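Why Do We Fold Our Clothes?

Have you ever opened a drawer, looked for your favorite shirt, and found a big twisty lump of cloth instead? It happens in almost every house! Clothes are soft, and soft things love to tumble and tangle. So, a very long time ago, people worked out that if you bend a piece of cloth flat and then bend it again, it sits quietly where you put it. We call that folding, and today we're going to find out how it works — and how you can do it yourself.

The best place to fold is a bed. A table is fine too, but a bed is wide and soft, and it's usually the only spot in the house big enough to lay out a whole dress with its skirt spread wide. Look how much room one dress can take up before it's folded, ruffles and all, and how little room the folded clothes need next to it.

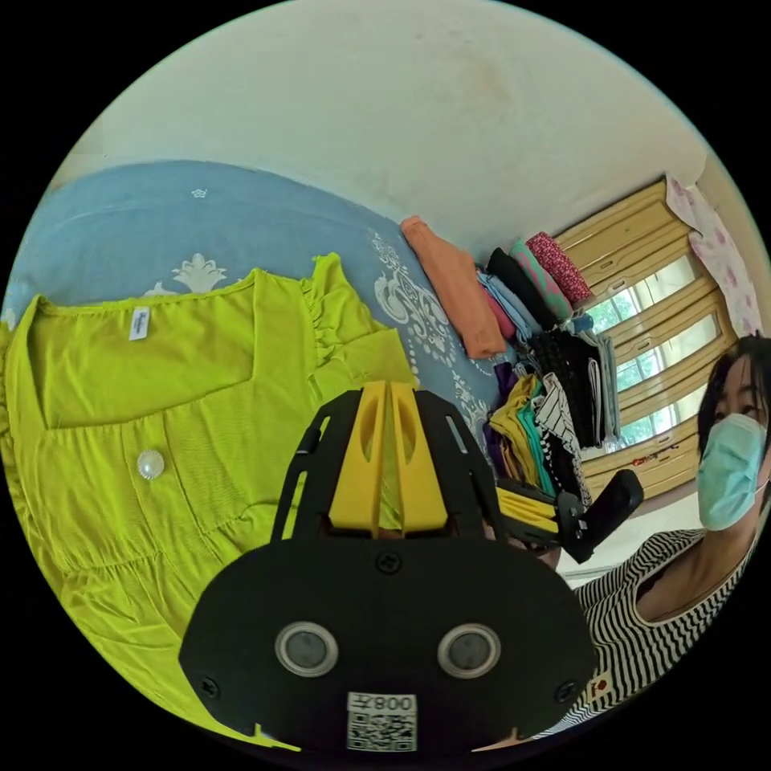

What Happens When Cloth Bends?

Cloth is made of threads, and threads are bendy. When you fold a shirt in half, the threads along the fold have to go around a tiny corner. If you fold gently, they spring back later. If you squash the cloth into a ball and leave it at the bottom of a basket, the threads get bent in hundreds of little places at once, and they stay that way for a while. Those are wrinkles! A folded shirt can have lines too, but they're straight, and they mostly smooth out while you're wearing it.

Let's Fold a Dress

A dress is harder than a T-shirt, especially one with a gathered skirt (that means the cloth is bunched up at the top so it puffs out at the bottom). Don't worry if yours comes out lumpy. Grown-ups make lumpy ones all the time.

1. Lay the dress flat and pull the skirt out wide. Pat it all over with your hands, as if you were petting a very large, very thin cat.

2. Bring one side in toward the middle, and tuck the sleeve in on top. Do the same with the other side. Now you have a long, skinny dress.

3. Fold the skirt up toward the neck, then fold once more if it's still too long for your drawer. A dress with lots of cloth in it, like the lime-green one on the blue bedspread, may wrinkle along the top and poke up a little corner while you work. Just press it down softly and keep going.

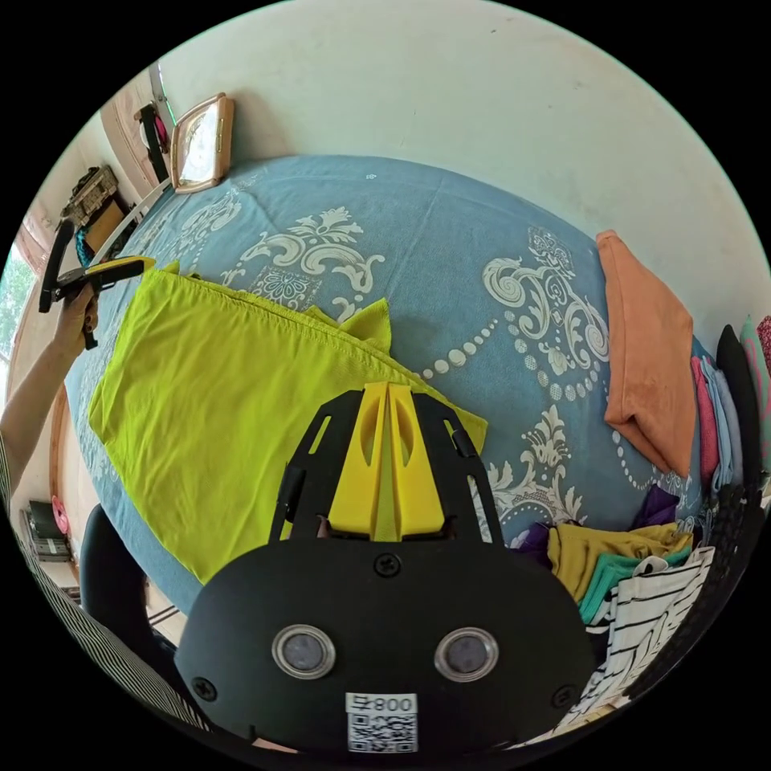
4. Slide both hands underneath, flat like two pancake turners, and carry it over to your pile.

How Tall Can a Pile Be?

Try it and see! Put big, heavy things like sweaters at the bottom and small, light things at the top. If your pile starts to lean, make 2 piles. You can sort them by color, by who wears them, or by drawer — families all have their own way, and yours is a perfectly good one to start with.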